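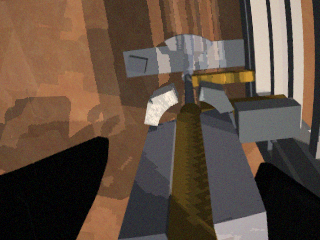

Halima Adeleke wrote in to ask why her house only creaks at night, and whether it's doing it on purpose.

Stories > Around the House > Noises

Why does my house creak when I'm in bed?

Great question, Halima, and I have a lot to say about it. I grew up in a house that talked all night long. It ticked. It groaned. Every so often it let out a bang from the roof that made the dog stand up and stare at the ceiling. My bedroom was at the end of the hallway and I used to lie there with the doona up to my nose, completely sure that someone very heavy was tiptoeing past the linen cupboard.

It was the house. Houses move! Only a teeny tiny bit, much too little for you to see, but they do move, and moving makes noise.

Hot things get bigger

Let's start with the roof. Ours was metal, the wavy sort that sounds brilliant in the rain. On a summer day the sun beats down on a metal roof for hours and it gets hot enough to burn your hand. When metal heats up it gets a little bit longer and a little bit wider. Grown-ups call this expanding. When it cools down again it shrinks back, and that's called contracting.

Now think about how the roof is held on. It's screwed down tight, all over, so it can't just slide back to its old size whenever it feels like it. The sun goes down, the metal starts to cool, and it tugs and tugs against the screws and the timber underneath. Then one bit slips all at once. Tick! Then another bit. Tick, tick, BANG!

You might hear it in the morning too, when the sun first hits the roof and everything starts stretching out the other way. I used to sleep through that part.

Wood drinks

Here's my favourite bit. Wood came from a tree, and a tree spends its whole life moving water from its roots up to its leaves. Inside the wood are millions of tiny tubes, a bit like bundles of drinking straws, far too skinny to see without a microscope. Even after the tree has been cut up and made into floorboards, wood can still soak up water from the air.

Water from the air? Yep! There's nearly always some water floating around in the air as a gas. You can't see it, but on a sticky, muggy day you can feel it. We say the air is humid. On humid days wood takes in some of that water and gets a bit fatter. On dry days it lets some go again and gets a bit thinner.

And it doesn't change the same amount in every direction. A floorboard gets wider and narrower quite a lot, but it hardly gets any longer or shorter. That's to do with the straws. Water makes them plumper, and it doesn't do much to stretch them out.

If you've got a door at home that sticks when it's been raining for a week and then swings perfectly well after a dry spell, now you know what's going on. My nana's bathroom door was like that. You had to shove it with your hip in wet weather – and once my cousin Sveva Villa got stuck in there so long she missed the custard.

So where does the creak come from?

Try this. Press your fingertips down on a clean tabletop and push them slowly forward. If you press hard enough, your fingers won't glide. They'll stick, then jump, then stick, then jump. Sometimes you'll even get a squeak out of it.

Sticking and jumping is just what happens inside a creaky floor. Two boards rub against each other, or a board rubs up and down on a nail that's a bit loose. They grip, then slip, then grip again, very fast, and all that gripping and slipping makes the wood shake. The shaking wood shakes the air, the shaking air gets to your ears, and you hear creeeeeak.

A violin works this way as well. The bow grabs the string and lets it go, over and over. So a creaky stair is a sort of violin that can't play any tunes.

But why only at night?

It isn't only at night! Well, some of it is. Evenings are when most houses cool down, so there really is more ticking after tea. But your house is making little noises at lunchtime too. You just can't hear them over the telly and the kettle and your brother.

At night all the other sounds go away. No cars, no mower next door, nobody yelling about shoes. Your ears are as good as they were at lunchtime, but now there's nothing covering up the small stuff. And if you're lying in the dark feeling a bit nervous, your brain starts listening extra hard, the way you do in hide-and-seek when you're trying to work out if somebody is coming.

Is my house going to fall down?

No. A bit of creaking is normal, in old houses and in brand new ones. New houses can be very chatty, in fact, while fresh timber dries out and everything settles into place. If a crack turns up in a wall or a floor starts to feel bouncy, tell a grown-up so they can have a look at it.

Be a creak detective

Ask a grown-up if you can keep a notebook by the bed for 7 nights. Each time you hear a noise before you fall asleep, write down three things:

- What sort of noise it was (tick, creak, groan, bang, or make up your own word)
- Where you think it came from
- What the weather was like that day

Then read it all back at the end of the week. Were the hot days noisier? Did the rain change anything? My nights went quiet whenever it was cloudy, which puzzled me for ages. Clouds keep the sun off the roof in the daytime, and they work like a blanket after dark, so the roof never got very hot and never cooled down in a rush.

You can do some detecting in the daytime as well. Walk down the hallway in your socks and find the creakiest board. Now try standing right at its edge, close to the wall. It's often quieter there, as the board has less room to bend. I got very good at this when I was 13 and wanted biscuits.

Words to know

Expand: to get bigger
Contract: to get smaller
Humid: when the air has lots of water in it
Friction: the grip between two things that are rubbing together

Filed under: Sounds, Houses, Questions from Readers

Contact us | Copyright Emamura | Back to top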